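Cerodora – reading list software for university libraries

Cerodora is a web service for building, checking and publishing reading lists. It is made for libraries of small and medium universities, where one or two people often look after all the lists of all the departments. Lecturers write their lists in it, librarians review them, and students open them from the course page without a second login.

How a list is made

A lecturer starts with an empty list or with last year's copy. Items can be added by ISBN, by DOI, by a search in your own catalogue, or by pasting a list of references from a text document. Pasted references are matched one by one, and those which could not be matched stay in yellow until a person decides about them. Cerodora does not guess silently. We had this in the first version and librarians asked us to take it out.

Each item can be marked as essential, recommended or further reading. Lists may be divided by week or by theme. Notes to students and notes to the library are kept in two separate fields, and the second one is never shown to students.

Review by the library

When the lecturer sends the list, it comes into the review queue. For every item the librarian sees the number of copies held, the loan period, the electronic licence if there is one, and how many students are expected on the course. From the same screen you can place an order request, ask for a chapter scan, or send a question back to the lecturer.

The queue can be sorted by start of term, by department or by date received. Most of our libraries have their heaviest weeks before September, so the queue can also be shared between colleagues, and a list which is open at one desk is locked for the others.

Link checking

All links are tested every night at 3 a.m. Broken links are collected in one report with the name of the course and the person responsible. Links which pass through a proxy are tested with the proxy address, so that the report is not full of false errors.

Connection with other systems

Cerodora reads from library systems which offer Z39.50 or SRU. Lists are placed in the learning platform by LTI. For export there are RIS, BibTeX and plain CSV.

Libraries that already use Rana, our tool for chapter scans, can send scan requests to it directly – the request carries the list item number, so nothing is typed twice. Rana is sold separately.

Editions and prices

Cerodora Basic: up to 700 active lists, one catalogue, email support. 1,490 euros per year.
Cerodora Full: no limit of lists, several catalogues, Rana connection, telephone support. Price on request.

Archived lists are not counted in the limit. VAT is not included.

Questions before ordering can be sent to Zonus by the contact form. Please write which library system you use and its version.
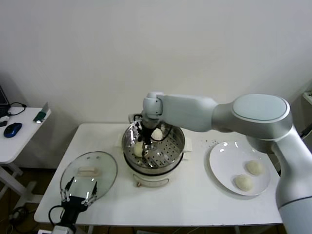
Telmo Gallardo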